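Materials and Everyday Life
Handout for Unit 2: Why Metals Bend, Why They Break, and Why They Rust
Instructor: Elis Dafis
Last revised 1/18/22

Please read this before the lab, and bring a paper clip. Bring several if you can, because you will ruin them, and ruining them is half the fun of this unit.

Bending

Take a steel paper clip and open it out a little. Let go and it springs back. Open it wider and it stays open. You have just crossed the most important line in the whole course! Below that line the metal is elastic, meaning it returns to its old shape when the load comes off. Past it the metal is plastic, meaning the new shape is permanent. The load per unit of area at which the change happens is called the yield strength, and you will see that term on every data sheet you ever open.

What goes on inside is lovely. A metal is a stack of atoms in neat rows, layer on layer, and when you bend it past yield those layers slip over one another. They don't all slip at once. A small fault in the stacking travels through the crystal, one row at a time, the way you can shift a heavy rug by pushing a wrinkle across it instead of dragging the entire thing. These faults are called dislocations. Every piece of ordinary metal you have ever touched is full of them, and without them you could not form a spoon or a car door.

Now bend the same clip back and forth in the same place. It gets stiffer for a few bends, and then it snaps. The stiffening is work hardening. The dislocations have multiplied and tangled so badly that they block each other, and new slip gets harder and harder to start. The snap is fatigue, which we come to in a moment.

Stiff and strong are different words

Students mix these up every year, so I am going to be a nuisance about it. Stiffness tells you how much a part flexes under a given load while it is still elastic. Strength tells you how much load it takes before it yields or breaks. Heat treating a piece of steel can change its strength enormously and will hardly change its stiffness at all. If your shelf sags and springs back when you unload it, a stronger grade of the same steel won't help you. You need a thicker shelf, a shorter span, or a better shape.

Shape is the part I love most. Take a flat sheet of printer paper and try to hold it out by one edge. It flops. Put a single fold down the length and it stands straight out, and you have added no material at all! A flat sheet of metal behaves the same way. Turn up its edges and the walls carry bending that the flat sheet never could, which is why trays, gutters, and baking pans all have rims. A rolled or folded lip along the top of a wall does the same job again on a smaller scale.

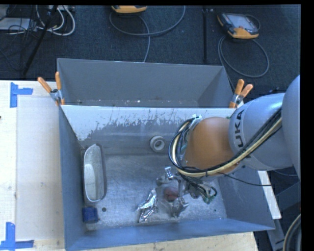 Why does stainless steel stain less than plain steel?

Chromium in the alloy reacts with oxygen in the air and forms a very thin, tight layer of chromium oxide over the surface. Scratch it and the layer grows back on its own, as long as there is oxygen around to feed it. Plain steel makes an oxide too, but rust is flaky and full of gaps, so water and air keep getting through to fresh metal underneath.

The usual rule is that an alloy needs about 11 percent chromium before the protective layer covers everything without gaps. Many common grades carry quite a bit more. Notice also what the rule leaves out: stainless steel can still corrode, and salt water trapped in a tight crevice is the classic way to make it happen. The crevice runs short of oxygen, the film can't repair itself, and pits form where you can't see them.

Aluminum plays the same trick with its own oxide, which clings well and forms almost at once. Zinc works differently. On galvanized steel the zinc coating corrodes first and protects the steel nearby even where the coating has been scratched through. We call that sacrificial protection, and boat owners bolt blocks of zinc onto their hulls for the same reason.

Fatigue

Back to the broken paper clip. A load far too small to break a part once may break it after many repeats. A tiny crack starts somewhere, usually at a sharp corner, a scratch, or the edge of a hole, and grows a little with each cycle. The part looks fine for most of its life. Then the remaining metal can't carry the load and it goes all at once.

Look closely at a fatigue break with a hand lens and you may find smooth curved bands, called beach marks, spreading from the starting point, with a rougher patch where the final break happened. I have a snapped bicycle crank in my office that shows them beautifully — come by and ask for it.

So round your corners, smooth your edges, and keep holes away from the spots that carry the most load.

Lab exercise: the paper clip count

Work with a partner. You will test two brands of clip, Brurko and Prodov. Straighten the outer loop, hold the clip at the marked line, and bend the free end through 60 degrees and back. That is one cycle. Keep a steady pace, wear the safety glasses, and write down the cycle on which the clip breaks. Then repeat with a much smaller bend and see how far you get. The course record for the small bend is 116 cycles, set in May, and I would be thrilled to see it fall.

Your results will scatter, sometimes wildly, even with clips from the same box. Keep every number. Fatigue data always scatter, and the spread is something we need when we plot the class results together.

For your write-up:
Plot bend angle against cycles to failure, with every point shown.
Say where on the clip each break happened, and whether you could see a nick or tool mark there.
Explain in your own words why the clip felt warm at the bend. (Touch it to your upper lip right after a few quick bends, before it breaks. It's surprising!)

Reading for next time

The Trarnusholm footbridge case in the course packet, all of it, including the drawings. Boateng's chapter on welds is optional but very readable, and the section on cooling rates will make the next unit far easier. Write down one thing in the footbridge case that you would have inspected sooner, and bring it with you to class.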